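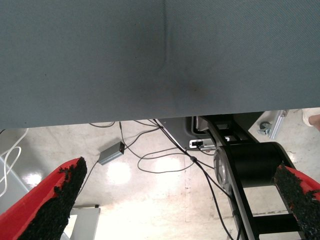 Cables on the floor under a covered table: does any of this tidying kit work?

tarnbeck
April 21, 2020
We've got a polished concrete floor in the workroom and a big table with a grey-blue twill cloth over it. Underneath is the usual: a small grey metal box lying on the floor, thin black leads looping over each other, a thicker black one running off at an angle, and a white one in curls off to the side. I sweep round it all and it annoys me every time. Wunditz do an under-table tray for £34 and the blurb says it "ends cable clutter for good". I don't believe a word of it. Has anyone lived with one for longer than a week?

ploverhill
Had the Wunditz. It holds cables, I'll give it that. Then you need to swap one and you're on your back with a torch undoing the lot. Mine's in the shed.

oddsock_29
Disagree with plover. I've had one for two years and it's fine if you only put in the leads that never move. People cram everything in and then blame the tray.

ploverhill
Which leads never move? Serious question. Mine all do.

oddsock_29
Mains ones. Leave the rest out.

tarnbeck
So I pay £34 and half of it is still on the floor. Hm.

gravelpit
What's wrong with the floor? Concrete doesn't care. Shiny concrete shows every loop and makes it look twice as bad, that's all. Let the cloth hang lower and get on with your life.

mrs_teasel
Please don't do that, gravelpit. A cloth down to the floor over power supplies is asking for trouble, they want air round them. And somebody will catch a foot in a loop they can't see.

gravelpit
It's a bit of twill, it isn't a duvet. But fair point about feet.

mrs_teasel
While we're on the cloth, is that dark smudge on it a stain or just a shadow? If it's grease, do it before you mess about underneath, you'll only lean on it.

tarnbeck
Can't tell from the photo either. Will have a look when I'm next in there.

kestrel_lane
Meleo hook-and-loop ties, a reel of them, and do each cable separately. Coil the slack, tie it, done. I did our whole back office, 183 ties. The self-adhesive clips they sell to go with them are rubbish and dropped off within days.

ploverhill
183 ties! And how many have you had to undo since?

kestrel_lane
A fair few. Takes seconds though.

oddsock_29
Whatever you pick, get the little box up off the floor first. Barros make a plain shelf bracket that screws to a table leg. Ugly, but it does lift the thing clear of the broom.

tarnbeck
I'm not drilling the table. The ties sound the least daft so far, and I can bin them if they're no good. Still not convinced about any tray. Does the Meleo reel come in black, or only that horrible orange?

kestrel_lane
Black as well. Costs more, for some reason.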